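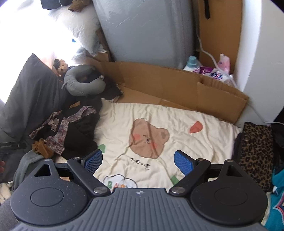

One reader wrote to say that her blanket came out of the machine two sizes smaller and stiff as a doormat, and could I please do a page on washing wool ones by hand, start to finish, with no steps missed out. She isn't alone, judging by the comments under the old post, so I've written the whole thing out again, properly this time, and I'm sorry it has taken me until 30 January 2019 to get round to it.

First of all, find the label. If it says dry clean only, please believe it, at least if the blanket means something to you. If it says hand wash, or if the label fell off years ago and you're fairly sure it's wool, carry on. For a very old blanket, dab a damp white cloth on a corner and see whether any colour comes away. If it does, stop there and take it to a cleaner.

What you'll need
A bath (a big sink will do for a cot blanket)
A wool wash. I use Arnico, but any gentle one meant for wool is fine
Three or four large towels, old ones for preference
A clothes airer, or better still two
A soft brush
Most of a day when you don't need the bathroom

Before it gets wet
Take the blanket outside and give it a good shake. Hang it over the line for an hour or so if the weather's kind, and brush it gently in one direction, both sides. You'd be surprised how much comes out, particularly if there's a cat in the house. Look for moth holes while you're at it, and mend them now, as a small hole can turn into quite a big one once the wool is heavy with water. A few stitches in matching yarn will hold it. It needn't be beautiful.

Washing
Run the bath to about a hand's depth with cool water. I mean properly cool, the sort you'd wince at if you had to sit in it. Stir in the wool wash before the blanket goes anywhere near, and use a bit less than the bottle tells you. Too much soap is a misery to rinse out, and I speak as someone who once knelt by the bath until it was dark outside.

Fold the blanket loosely and lay it in the water. Press it down with flat hands until it's soaked all the way through, and then leave it alone for 17 minutes. (Yes, I know. It's how long my old kitchen timer runs when you turn it as far as it will go, and I've stuck with it ever since.) After that, press up and down gently for a minute or two. Don't rub, don't twist, and don't lift it out by one end, however tempting it is!

Rinsing
Push the blanket to the far end of the bath, let the dirty water out, and fill up again with water of the same coolness. A sudden change of temperature is what makes wool felt and shrink, along with too much handling, so do check with your wrist before you run it. Press, drain, and repeat until the water is clear. Mine usually takes three goes. A splash of white vinegar in the last one leaves it softer, and the smell goes as it dries.

Getting the water out
Let it sit in the empty bath for half an hour and drain by itself while you have a cup of tea. Then press it against the side of the bath, gather the whole lot up in both arms, and move it on to the towels. Roll towel and blanket up together like a Swiss roll and kneel on it. Swap to dry towels and do it again.

Drying
Flat is best. I push two airers side by side and spread the blanket over the top, pulling the edges straight while it's damp - this is your one chance to get it square again. Keep it away from radiators and strong sun, and turn it over every few hours. In February mine can take two full days indoors with a window open, so don't panic if it still feels clammy the next morning.

If yours has a satin edge, iron only that part, on the coolest setting, with a tea towel in between.

Putting it away
Be certain it's bone dry. Fold it loosely and keep it in a cotton bag or an old pillowcase with some cedar or dried lavender. Plastic bags trap damp, and I've given up on vacuum bags altogether - they left creases in my Bomen throw that were still there at Easter.

How often should you do all this? Once a year is plenty for most blankets. In between, air it on a dry day and sponge off any spills with cool water as soon as they happen.

Next month I'll tackle feather pillows, which several of you have asked for. Have your tennis balls ready.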